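Kavitach repairs and recalibrates kitchen scales for bakeries and school cafeterias. The shop in Vulbridge is run by Vojtěch Skála and Branislav Brabec.

Each scale is tested at 180 g and 500 g, at the center of the pan and at each corner. Units that drift get a new load cell. Turnaround is five working days.
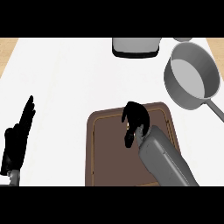 White tabletop with gray appliance-like object, rendered view.

Spring scales are accepted if the dial is intact. Parts for the Nedetti line are kept in stock through May.

Comments

bakerjoan: Do you take the old Sokol balance scales?

B. Brabec: Yes, without the weights. Ship those separately.

tmr346: Mine came back reading true at both points.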